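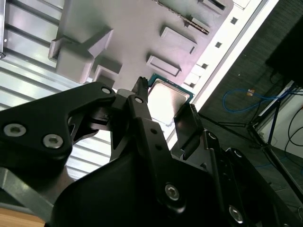

Halex publishes hand-guided chip handling trial

Baden, 5 June 2025 – Halex has released results from 700 demonstrations in which operators steered a gripper by remote control to handle processor chips over a grey plastic tray. The company makes no claim that the method is ready for production.

"People say you show the robot once and go home. We needed 15 operators and we still argue over the last few millimetres," said project lead Italo Longo. "I would not sell this yet."

A second round, with 2000 demonstrations, starts in August at Porumberg – if the first set holds up to outside checks by Daly.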